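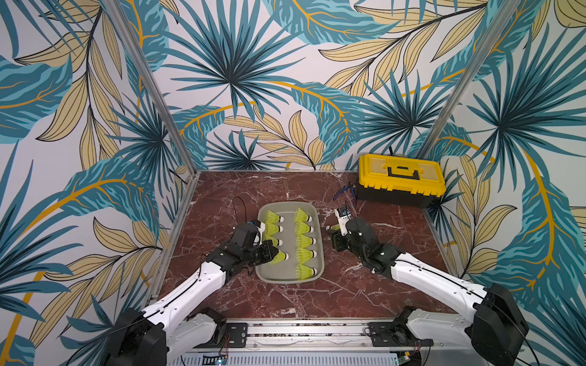 Also gut, Federbälle. Mein Thema heute Abend ist das Kleinzeug im Verein, und ich fange mit den Bällen an, weil die bei uns in Kolberg jahrelang überall lagen: in Jackentaschen, hinter der Heizung, einmal im Verbandskasten. (Kurz warten, falls jemand lacht.) Wir spielen im Training mit Kunststoffbällen, gelbgrün, mit weißem Kopf, und die kommen bei mir inzwischen in ein flaches graues Tablett. Zwei Reihen, alle Röcke in dieselbe Richtung. Man schaut drauf und sieht sofort, wenn einer einen Knick im Rock hat – im Beutel sieht man das nie! Und wer jetzt bemerkt, dass in der einen Reihe vier liegen und in der anderen fünf: ja, genau so ein Verein sind wir.

Dann gleich zur Frage, die immer kommt: Warum nicht die Röhre? Röhren sind super, wenn die Bälle neu sind. Nach ein paar Wochen Jugendtraining stopft aber jeder irgendwas rein, falsch herum, zu fest, und unten bleibt einer stecken, den man mit dem Schlägergriff rausklopfen muss. Ich habe das bestimmt hundertmal gemacht. Beim Turnier in Salton haben wir die Röhren trotzdem mitgenommen, fürs Auto sind sie unschlagbar.

Hier die Geschichte mit dem Schrank in Greltthorpe erzählen, aber kurz! Nur: Schlüssel weg, 310 Bälle drin, Spielbeginn in einer halben Stunde. Liya Weldu hat dann beim Gegner welche geliehen, und wir haben 4 davon bis heute nicht zurückgegeben. (Falls jemand aus Greltthorpe im Saal sitzt: winken.)

Überleitung zum Sortieren. Ich kippe alles aus, wirklich alles, und lege erst mal gar nichts zurück. Das Tablett bleibt leer, bis ich jeden Ball einmal in der Hand hatte. Werkzeug und Kabel haben dabei ihren eigenen Platz, sonst sucht man nachher die Zange unter den Bällen.
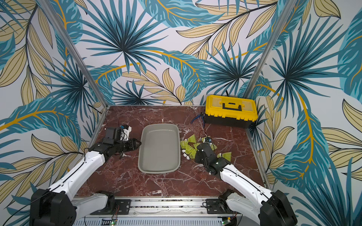
Graues Tablett leer, Bälle rechts daneben, hinten in der Ecke der gelb-schwarze Werkzeugkasten mit der Zange.

Zum Kabel zwischen den Bällen sage ich nur: erst raus damit, dann sortieren. Ein Kunststoffrock hakt an allem fest, und wer zieht, hat schnell einen Riss drin. Danach drei Haufen: Spiel, Training, Eimer. Der Eimer ist für die Kleinen, die damit Zielwerfen machen, da ist ein krummer Rock völlig egal.

Noch das Geld, weil der Vorstand zuhört. Verbrauch letzte Saison rund 3000 Bälle, alle Gruppen zusammen. Seit Januar liegt neben jedem Feld ein Tablett, und ich finde, es wird weniger weggeworfen, aber das ist Gefühl, ich habe keine Liste. Wer eine führen will, bitte nachher zu mir!

Schluss: Fragen, dann Getränke. Beutel mit Probebällen durchgeben und wieder einsammeln.

Kommentare

Buthelezi: Wir nehmen alte Besteckkästen, geht genauso. Nur die Röcke stoßen oben an.

Federfuchs: Und Naturfedern? Die würde ich nie offen liegen lassen, die trocknen doch aus.

Liya: Es waren 2 Bälle, die wir noch schulden. Zwei!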